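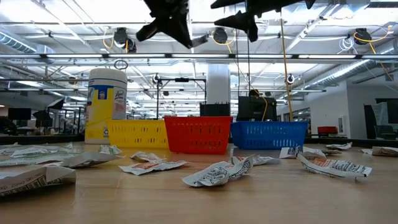
Clustau vai ter estação nova, e desta vez há desenhos

O concurso internacional para a nova estação fluvial e rodoviária de Clustau chegou ao fim com a vitória do ateliê Drerko, que bateu 57 candidaturas com uma cobertura ondulada de madeira e a promessa de que os passageiros deixarão de esperar pelo barco debaixo de um toldo de café. O júri elogiou a "serenidade estrutural" da proposta. Os utentes, consultados no cais às oito da manhã, elogiaram sobretudo a ideia de haver casas de banho.

O projeto reúne num único edifício o terminal dos barcos, a central de camionagem e uma praça coberta, hoje separados por uma avenida, dois semáforos e um parque de estacionamento que já foi anunciado como jardim em três mandatos diferentes. A cobertura, com 60 metros de vão livre, assenta em pilares inclinados que, segundo a memória descritiva, "dialogam com os mastros". Em Clustau há mastros, sim. Estão na marina, do outro lado da cidade, e até agora ninguém lhes tinha dirigido a palavra.

A engenharia de estruturas fica a cargo do gabinete Lacroix, que já avisou que a inclinação dos pilares será "afinada" na fase seguinte. Quem acompanha concursos públicos sabe que este verbo costuma significar pilares direitos. O ateliê garante que a geometria é inegociável e que a madeira virá toda de florestas certificadas, a uma distância que o comunicado não especifica.

No piso inferior ficam as bilheteiras e os cais de embarque, com 10 posições para autocarros, mais duas do que na central atual. No superior haverá uma sala de espera virada ao rio, lojas e um "espaço multifunções", cujas funções serão definidas oportunamente. A praça poderá acolher até 2 mil pessoas em dias de concerto, desde que não coincidam com a chegada do último barco, que também utiliza a praça.

O segundo lugar coube ao consórcio Gama, com uma torre de vidro que o júri considerou "corajosa" e que a associação de moradores considerou à frente das suas janelas. O terceiro prémio não foi atribuído. O regulamento permitia-o, embora vários concorrentes só tenham reparado nessa alínea quando saiu a ata.

A autarquia conta lançar a empreitada depois de concluídos o projeto de execução e o estudo geotécnico do aterro. Este último está pedido desde o concurso anterior, o que foi anulado por falta de estudo geotécnico. Durante a obra, os barcos continuarão a atracar no pontão provisório, instalado há tantos anos que consta dos roteiros turísticos como "pontão histórico".

As maquetes e os painéis das propostas finalistas podem ser vistos a partir de setembro no átrio dos paços do concelho, com entrada livre. Quem for de autocarro deve sair na paragem da avenida e atravessar nos semáforos. O segundo está avariado.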